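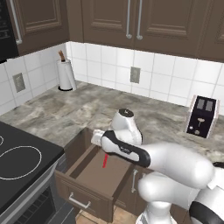
# Fendthorpe 경찰서 사고 보고서 사본 발급 방법

최종 수정: 2025-11-23

이 문서는 Fendthorpe 관내에서 접수된 교통사고 및 재산 피해 사건의 보고서 사본을 신청하는 절차를 다룬다. 형사 수사 기록, 바디캠 영상, 신고 전화 녹음은 별도의 정보공개 청구 대상이며 이 절차로는 받을 수 없다.

## 1. 신청 자격

다음 중 하나에 해당하면 신청할 수 있다.

- 보고서에 기재된 운전자, 동승자, 보행자
- 피해 차량 또는 피해 건물의 소유자
- 위 사람에게서 서면 위임을 받은 대리인
- 해당 사고를 처리 중인 보험사 담당자

단순 목격자는 본인의 진술서 사본만 신청할 수 있다. 이 경우 3절의 신청서에서 "전체 보고서" 대신 "본인 진술"을 선택한다.

## 2. 준비물

- 사건번호
- 사진이 부착된 유효한 신분증
- 수수료 결제 수단
- 대리 신청 시 위임장 원본과 위임인 신분증 사본

사건번호는 현장에서 경찰관이 건넨 카드의 앞면 상단에 적혀 있다. 연도 네 자리, 하이픈, 일련번호 순이며 일련번호 앞의 0은 생략하지 않는다. 예를 들어 일련번호가 1185이면 `2025-001185`로 입력한다. `2025-1185`로 입력하면 검색 결과가 나오지 않는다.

카드를 분실한 경우 사고 일자, 도로명, 차량 등록번호로 조회를 요청할 수 있다. 이 조회는 창구에서만 가능하다.

## 3. 온라인 신청

온라인 신청은 Flestotari 민원 시스템에서 처리한다. 계정이 없으면 이메일 인증으로 먼저 계정을 만든다.

1. 로그인 후 상단 메뉴에서 **기록 신청 > 사고 보고서**를 선택한다.
2. 사건번호를 입력하고 **조회**를 누른다.
3. 화면에 나온 사고 일자와 장소가 맞는지 확인한다.
4. 신청인 구분을 선택한다. 소유자와 운전자가 같은 사람이면 "운전자"를 선택한다.
5. 신분증 파일을 첨부한다. PDF와 JPG만 허용된다.
6. 수령 방법을 선택한다(전자 사본, 우편, 창구 수령).
7. 수수료를 결제하고 접수번호를 저장한다.

조회 단계에서 "검토 중"이라고 표시되면 담당 경찰관의 보고서가 아직 승인되지 않은 상태이다. 신청서는 임시 저장할 수 있으나 결제는 진행되지 않는다. 임시 저장한 신청서는 자동으로 접수되지 않으므로 상태가 "승인"으로 바뀐 뒤 다시 로그인해 제출한다.

이름은 신분증과 같은 철자로 입력한다. Trịnh처럼 성조 부호가 있는 성은 부호를 넣어 검색하면 일치하지 않을 수 있다. 이때는 `Trinh`으로 다시 조회하고, 비고란에 원래 표기를 적는다.

## 4. 창구 신청

기록과 창구는 본관 1층 114호이다. 정문 안내대에서 방문 등록을 한 뒤 이동한다.

1. 비치된 사고 보고서 사본 신청서를 작성한다.
2. 신분증과 함께 창구에 제출한다.
3. 수수료를 낸다. 현금은 받지 않는다.
4. 승인된 보고서는 당일 출력해 준다.

한국어 신청서는 창구에 요청하면 받을 수 있다. 작성은 영문으로 해야 하며, 한글로 적은 주소는 반려된다. 통역이 필요하면 방문 전에 전화로 예약한다.

## 5. 위임장 작성

정해진 양식은 없으나 다음 항목이 모두 있어야 한다.

- 위임인과 대리인의 성명, 주소, 연락처
- 사건번호
- 위임 범위("사고 보고서 사본의 신청 및 수령"으로 적는다)
- 위임인의 자필 서명과 서명일

위임인이 두 명이면 위임장도 각각 작성한다. 한 장에 공동으로 서명한 위임장은 접수되지 않는다. 온라인 신청에서는 스캔본을 첨부하되, 원본 제출을 요구받으면 우편으로 보낸다.

## 6. 수령 후 확인 사항

사본을 받으면 아래 항목부터 대조한다.

| 항목 | 확인 내용 |
|---|---|
| 차량 정보 | 등록번호, 차대번호, 보험 증권번호 |
| 당사자 정보 | 성명 철자, 생년월일, 주소 |
| 사고 개요 | 일시, 도로명, 진행 방향 |
| 도면 | 차량 번호와 본문의 차량 번호 일치 여부 |
| 첨부 | 추가 진술서 및 보충 보고서 유무 |

제3자의 생년월일과 연락처는 가려진 상태로 발급된다. 이는 오류가 아니며 정정 신청 대상도 아니다.

## 7. 정정 신청

철자, 등록번호, 주소 같은 사실 기재 오류는 Flestotari의 **기록 신청 > 정정**에서 신청한다. 오류가 있는 쪽 번호와 줄, 현재 내용, 올바른 내용을 적고 증빙을 첨부한다.

과실 판단이나 사고 경위에 대한 이견은 정정으로 처리되지 않는다. 이 경우 보충 진술서를 제출하면 원 보고서 뒤에 첨부된다. 원 보고서의 문구는 바뀌지 않는다.

## 8. 보험사 제출

Pisora 가입자는 전자 사본을 받은 그대로 업로드한다. 파일을 다시 스캔하거나 인쇄 후 촬영하면 전자 직인을 확인할 수 없어 반려된다. 우편으로 받은 종이 사본은 모든 쪽을 스캔해 파일 하나로 합친다. 빈 뒷면도 쪽 번호가 있으면 포함한다.

## 9. 자주 발생하는 오류

**"해당 사건 없음"** 일련번호의 0이 빠졌는지 확인한다. 고속도로에서 난 사고는 주 경찰 관할일 수 있으며, 이때는 카드에 적힌 기관에 신청한다.

**"신청인 불일치"** 보고서의 성명 철자가 신분증과 다를 때 나온다. 창구에서 신분증으로 본인 확인을 받은 뒤 정정 신청을 함께 제출한다.

**결제 후 접수번호 미표시** 다시 결제하지 말고 **내 신청 내역**을 먼저 확인한다. 내역이 없으면 결제 승인번호를 기록과에 알린다.

**다운로드 링크 만료** 접수번호로 재발송을 요청한다. 추가 수수료는 없다.

12월에는 연말 시스템 점검으로 온라인 결제가 중단되는 시간대가 있다. 일정은 Flestotari 로그인 화면에 공지되며, 점검 중에도 창구 신청은 가능하다.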